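Small Claims Self-Help Desk: progress report to the Foncombe Fund
Prepared by Dalibor Šimek, project lead
16/05/2019

12 shares | 0 comments

You asked for a report on the first half of the grant and for plain answers to the questions your program officer sent in the spring. I have tried to give both. Some of the numbers look good on paper and I don't trust all of them, so I have marked where I think they are soft.

What the grant pays for

The Oneck desk helps people who are going to small claims court without a lawyer. Most are tenants trying to get a deposit back, or people owed money for work. A few have been sued themselves and have left it very late. We explain the forms, check that the right party is named, go over service of the papers, and help people put their evidence in order. We do not give legal advice and we do not go into the courtroom with anyone.

The grant covers the desk in Oneck, the smaller one in Zullent, printing, and the phone line.

Numbers so far

Visits to both desks: 1,045
People who came back at least once: 433
Desks open: 2

The first figure is visits, and I would ask you not to quote it as people helped. Someone who comes in to ask where the restroom is and leaves with a fee waiver form is counted as a visit. So is someone who sits with us for most of an afternoon. The old tally sheet made no difference between them, and it was my mistake to keep using it as long as we did. The new sheet has a box for the kind of help given. Whether staff will fill it in during a busy morning is another matter. I have seen a good many blank ones.

The return figure is better evidence of something, though I'm not sure of what. Last year's report treated return visits as a sign of trust. They may just as well mean that we failed to explain the thing the first time. When I sat at the Oneck desk myself, several people were back with the same proof of service form, filled in wrong in the same place. I would call that a problem with our handout.

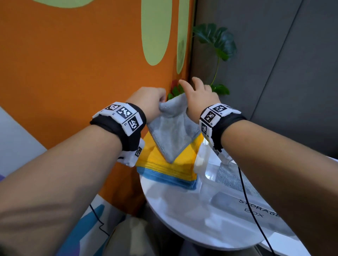
The handout has been rewritten. The earlier version ran to several pages and began with a history of the small claims division, which I can't imagine anyone has ever needed on the morning of a hearing. The new one starts with who may serve the papers and who may not. The person suing can't do it, and that one point causes more lost mornings than any other. We moved it to the top in large type.

Did people win more often?

We don't know. The original proposal, which I did not write but did sign, promised to report outcomes. We can't do it in any way I would stand behind. People who win sometimes call to tell us. People who lose mostly don't. If I gave you the calls we logged as a success rate, it would look wonderful and mean nothing.

Court records are public, and in principle we could match our sign-in names to the docket. We tried this on a small batch. Many visitors sign in with a first name only, and others come on behalf of a parent or a spouse whose name is on the case. I stopped the exercise after a few days. If the Fund wants outcomes, the honest way to get them is a follow-up call with consent taken at the desk, and that costs staff time that isn't in this budget. I would sooner drop the promise than go on making it.

Winning is also only part of it. A judgment is a piece of paper, and the other side may never pay. We have started to say this at the first visit, and to ask people what they know about where the other party works or banks. Some decide not to file after that conversation. Under the targets in the grant agreement, those people count against us. I think we may have done them more good than some of those who filed.

The Zullent desk

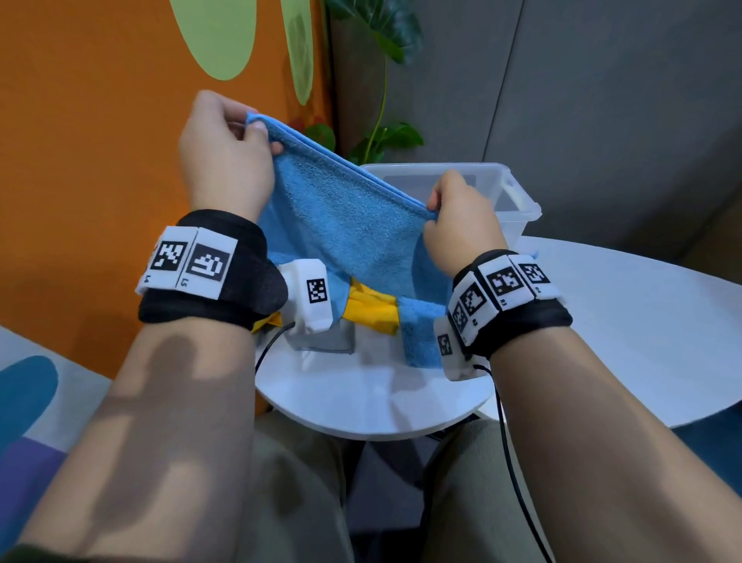 Holding up a blue towel at a round table.

Zullent opened late and is still quiet. The plan assumed that people there were staying away from court because of the trip to Oneck. That may be so, but the trip hasn't gone away. They can now get their forms checked close to home, and they still have to travel for the hearing. I raised this when the desk was proposed and was told demand would build. It has built a little. On most mornings our one staff member has time to spare, and she has been using it to answer the phone line for both sites, which has been more useful than anything in the plan.

I don't recommend closing it yet. I do recommend cutting it to mornings and moving the hours we save to the phone.

The Matoušek booking system

We were encouraged to take on the Matoušek online booking system and we have. It works as described. People can pick a time, and they get a reminder. The trouble is that those who book are mostly the ones who would have managed anyway. The rest walk in, often the day before the hearing, and then wait behind someone with an appointment. After 7 weeks of complaints we set aside the last part of each day for walk-ins only. Complaints have dropped. I can't tell you whether that is the new hours or people giving up on complaining.

Spending

Staff costs are on budget. Printing is over, because the handout was printed twice. Translation is under, and I take no credit for that: the Spanish version is finished, but the second translation has been waiting on a reviewer and no invoice has come in. Please don't read it as a saving.

What we ask of the Fund

Replace the outcome target with one we can measure, or pay for the follow-up calls.

Let us move part of the Zullent hours to the phone line.

Agree that a person who decides not to file after full information is counted as served.

The next report is due in November. It will have figures from the new sheet, provided enough of the boxes are ticked to be worth adding up. If they aren't, I will send you the blank count as well.

Share this report | 12 shares | 0 comments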